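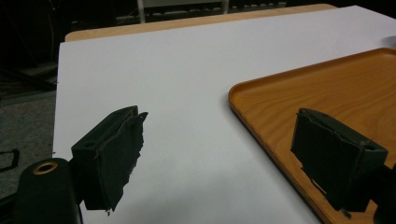
Wooden tray on the white board, craft room table.

Home | About | Minutes | Room Bookings | Contact

Telcombe Craft Room Users' Group
Minutes of the February meeting

The meeting opened at 7:15 p.m. The January minutes were approved with one correction: the paint order was from Brellavix, and the earlier minutes had it under the wrong supplier.

1. White board on the work table
The board now lies flat over the wooden table and members agreed to leave it there. Two groups reported that it wipes down more easily than the bare table top. It should not be used for cutting. The cutting mats are in the tall cupboard. One member said the board shows glare when the ceiling lights are on and asked if the table could be turned. Agreed to try it before the next meeting.

2. Trays
The wooden trays with the rounded corners are to be used for beads, clay tools and anything else that rolls. Trays go back on the shelf empty. Several were left out last month with wet brushes in them, and one has a stain on the bottom. Members discussed oiling the trays. Food-safe oil was preferred, as the baking class also borrows them. Carried, 5 in favor, none against.

3. Replacement order
Quotes for more trays came in from Werkex and Akolgo. The Akolgo quote was $300 including delivery. Werkex was lower but would not split a case. Agreed to go with Akolgo and to ask for the same size as the present ones so they stack.

4. Money
Balance in the room account is $893. The tray order will come out of this. The grant application for $2000 toward shelving has been sent and there is no reply yet.

5. Other business
The sink plug is missing again. The key box code will change at the end of the month.

The meeting closed at 8:40 p.m.

Filed under: Meetings & Minutes, Craft Room

Comments

Can the trays be borrowed overnight or only during sessions?

Sink plug is in the drawer with the tape. I put it there.

Please turn the table, the glare is bad from the window side too.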